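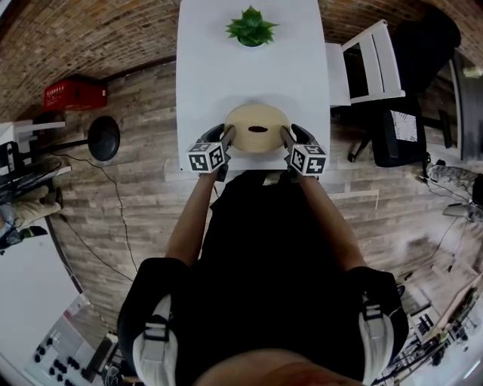 A small potted succulent toward the far end of a white table.

Let People Keep Their Plants

By Rhiannon Lougher

13th November

The notice at my office went up in the kitchen, above the kettle. All personal items were to be cleared from desks by the first week of December. The list included photos, mugs, desk lamps, cushions and plants. In their place, the company would rent greenery from a supplier called Griltgate, at a cost of 790 dollars a month.

I read it twice and went back to look at my jade plant, which I have had through two jobs and one flood.

I understand why companies do this. When desks are shared, a desk has to be ready for anyone who sits down at it. Cleaners have an easier time with a clear surface. Some people have allergies, and a neglected plant will draw gnats, as everyone who sat near Ignacio Zamora's basil last summer will remember. These are real problems. I still think the rule is a bad one.

A plant you look after yourself is different from a plant that comes with the building. The rented ones are fine. They are tall and glossy, and a man comes with a cart and wipes the leaves. When one starts to fail he takes it away and brings another just like it. I worked for 2 years at Iwasaki, where we had those along the whole length of the corridor, and I could not tell you what a single one of them was. I don't think I ever touched one.

My own plant I could draw from memory. I know which side faces the window and where the stem broke when I moved it in the car. On a slow afternoon I turn the pot a quarter and pick off a dead leaf, and that takes less than a minute. It is the one thing on my desk that has nothing to do with work, and I get through more of the day for having it there.

The other point is about who decides. Most of us have very little say in the places where we spend our weekdays. The chairs were picked by someone else, and so were the lights and the temperature. A four-inch pot is a small claim to make. When a company takes even that away and then pays someone to put leaves back in the room, the message is that the leaves were welcome and we were the trouble.

Emrys Prosser, who sits across from me, disagrees. He says a desk is a tool, and he likes starting each morning on a clean one. He has a point, and he should have his clean desk. But he has never asked anyone else to give theirs up, and I suspect most of the people who like a tidy desk feel the same way.

The fix is cheap. Put a shelf by the windows and let each person keep one pot on it, with a name on a piece of tape. If you're at a desk for the day, carry your plant over. If you leave it dry for a month, it goes home or goes to someone who wants it. Gnats mean it goes home that night. A decent shelf costs less than one month of the rental contract, and it doesn't need a man with a cart.

I have sent this suggestion to the facilities office and had an automatic reply. The jade is still on my desk for now. It needs a bigger pot, and I plan to bring one in.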